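Hand-held grippers, station 2 - notebook, December

09:10. Pair pulled from the placemat task after the morning's runs. Complaint from the operators: the left unit lets woven mats slip at the jaw, and tracking on the right unit jumps when the wrist turns past a certain point. Both units are the Pomico build, second revision, with the Clarkis trigger linkage. Working through them one at a time, left first.

Jaw pads, left unit
Pads off. The adhesive had let go along the leading edge of one and the rubber was glazed. Cleaned both seats with alcohol, let them dry, fitted new pads from the Lestano packet (5 left in the drawer, reorder). Pressed under the small clamp for the length of a coffee. Do not use the thick pads from the old box. They look the same in the hand but they stop the jaw closing fully and the encoder zero drifts with every grip.

Closed the jaw on a paper strip at the tip, middle and root. Tip and middle hold. Root lets the strip slide, same as before the change, so that is geometry and not the pads. Left it alone. Mats are taken near the tip anyway.

Linkage
Return spring on the left unit was weak. Swapped. Trigger screw backed off half a turn, a drop of the blue thread lock on it, wiped the excess. Play at the trigger is now the same as on the right unit by feel.

Encoder reads 37 closed and 308 open on the left. Right unit reads 37 closed and 262 open. That difference is real travel, not a scaling error - the stop on the right unit sits further in. Moved the stop out and it now reads 308 as well. Both sets of values written to the config, old file kept with the suffix _pre.

Marker cube, right unit
Cube mount had one loose screw of the four. That accounts for the jump, or most of it. Tightened in a cross pattern, checked that no face was lifting at the corners. One face has a scuff across the border. Tracking still picks it up at arm's length under the ceiling lights, less reliably against the daylight from the glass wall. New face to be printed on matte stock. Glossy was tried on the Begović cell last spring and was worse.

14:30. Both units back on the floor for a hold test. Beige woven mat, gripped at one side and held out over the white table, checked from the other gripper's side.

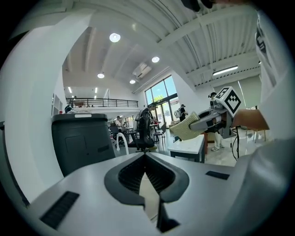

Hold test, results
Mat held through every lift, including with a deliberate shake at the wrist. Some twist at the jaw when the far edge drags on the table top. Acceptable for this task. Would not be for anything stiffer.

Cable on the marker unit needs a second tie point nearer the body. With the first tie only, it can swing into the table leg when the operator steps sideways. Tie and adhesive base are in the tray, not fitted yet.

Open items
- print and fit new marker face, right unit
- second cable tie
- reorder pads, thin only
- throw out the old box of thick pads
- recheck encoder zero on both after a full day of runs, write the values here
- ask Pomico whether the root gap is within their drawing

Station 2 workshop notebook | Contact: bench desk | Back to top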